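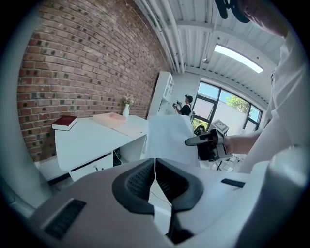

## Cómo dejar un escritorio pequeño despejado (y que siga así el jueves)

Llevo años peleándome con mi escritorio. Trabajo en casa, soy de las que abren el correo con una mano y sostienen el café con la otra, y durante mucho tiempo mi mesa fue un sitio donde las cosas llegaban y ya no se iban nunca. Recibos, gomas del pelo, un destornillador, tres bálsamos labiales... ¡Tres! Así que os cuento cómo lo hago ahora, con un escritorio blanco sencillo, de un solo cajón, arrimado a una pared de ladrillo rojo.

Reservaos una tarde tranquila. A mí la primera vez se me fue casi entera, sobre todo por los papeles.

### 1. Vaciarlo todo, cajón incluido

Todo al suelo o encima de la cama. Yo saco el cajón entero y lo vuelco, que si no siempre se queda algo en el fondo (clips, sobre todo). Pasad un paño apenas húmedo por el tablero y otro por dentro del cajón. Si el pomo baila, apretad el tornillo ahora, que luego da una pereza tremenda.

### 2. Hacer tres montones

- Lo que uso cada día.
- Lo que uso de vez en cuando.
- Lo que no es del escritorio y se ha instalado ahí por su cuenta.

El tercero suele ser el más grande, no os asustéis. Cada cosa a su habitación antes de seguir, sin dejarla "de momento" en la silla.

### 3. Elegir lo que se queda encima

En el tablero dejo muy poquito: un libro, una bandeja y un jarrón. El libro va cerrado y tumbado en la esquina izquierda; el de tapas rojo oscuro queda precioso con el ladrillo, todo hay que decirlo. Solo uno. Cuando dejo dos, en una semana tengo una torre.

La bandeja rectangular, rosa pálido y bajita, es donde vacío los bolsillos. Que sea poco honda importa más de lo que parece – en una honda acabas enterrando cosas y te enteras en agosto. Estuve mirando unas de Panero y otras de Furell, y mi consejo es que midáis antes de comprar: con 8 cm de hueco libre por cada lado se puede apoyar el brazo sin tirar nada.

### 4. Poner algo vivo (o que lo parezca)

Un jarroncito blanco con una ramita de flores pequeñas y claras, pegado a la pared, detrás de la bandeja. Ahí no estorba y no lo tumbas con el codo. Mi amiga Glenys Whitcombe me insistió con lo de poner una rama sola en vez de un ramo, y tenía toda la razón: ocupa menos y cuesta menos reponerla.

Si usáis flores frescas, cambiad el agua cada dos o tres días y secad bien la base antes de volver a ponerlo, que los cercos en un mueble blanco se ven muchísimo.

### 5. Llenar el cajón, pero poco

Bolígrafos delante, cargador a un lado, cuaderno al fondo. Corto cartón de cajas viejas para hacer separadores y me quedan igual de bien que los comprados. Dejad un hueco vacío, de verdad, para esas noches en que hay que esconder algo deprisa porque viene gente.

### 6. El repaso

Antes de cenar vacío la bandeja y devuelvo al cajón lo que haya salido de él. Si me lo salto un día no pasa nada; si me lo salto una semana, vuelta al paso 1.

Una cosa más sobre el ladrillo visto: suelta polvillo, al menos el mío. Lo cepillo con una brocha suave de arriba abajo y luego limpio la mesa, en ese orden (lo hice al revés mucho tiempo, claro). Y los cables, si podéis, recogidos con una tira de velcro detrás de una pata.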